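Project report, household storage module
Written by Chie Ebihara, with Kenta Wada and Ornella Galli
1/8/26

## What we wanted to know

Our question was small: can a used biscuit tin replace a bought organiser for the little things which collect in a living room? Our supervisor, Innes Moffat, asked us to choose one container and stay with it. We chose a green one which had butter cookies inside before.

## Things and method

The objects were of mixed kind - soft toys of jelly material, toy fruit, cotton swabs in their own clear jar, a small pink box with a cartoon character. We did not wash or sort anything before.

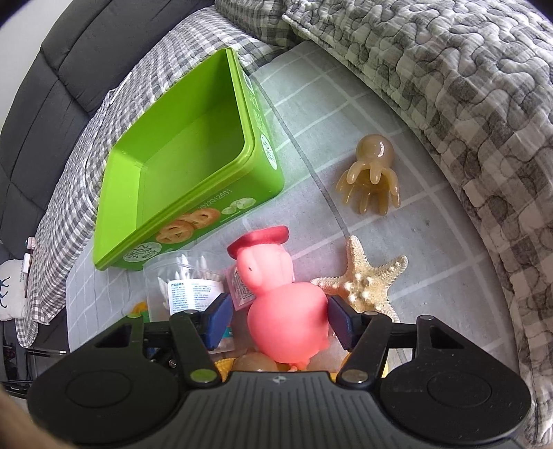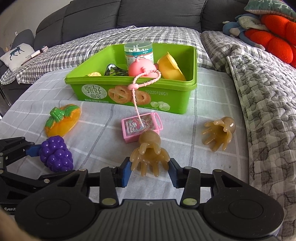 The green box and the small things on the checked cloth.
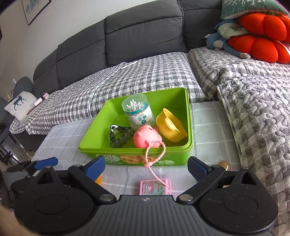
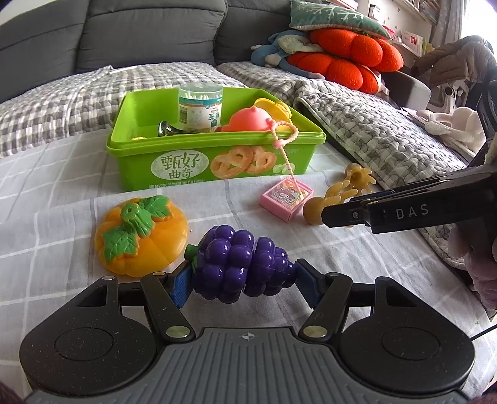
Kenta wanted to put the heavy things first. Ornella preferred to begin with the tall ones, and we followed her, as the swab jar needs to stand upright. The beaded string was the most difficult object. It is long and thin, and it does not like to stay inside a box.

## Discussion

The tin is good for things used every day. For toys it is less good - a child will take out everything to find one piece. We would like to try two smaller tins in December, if the department agrees.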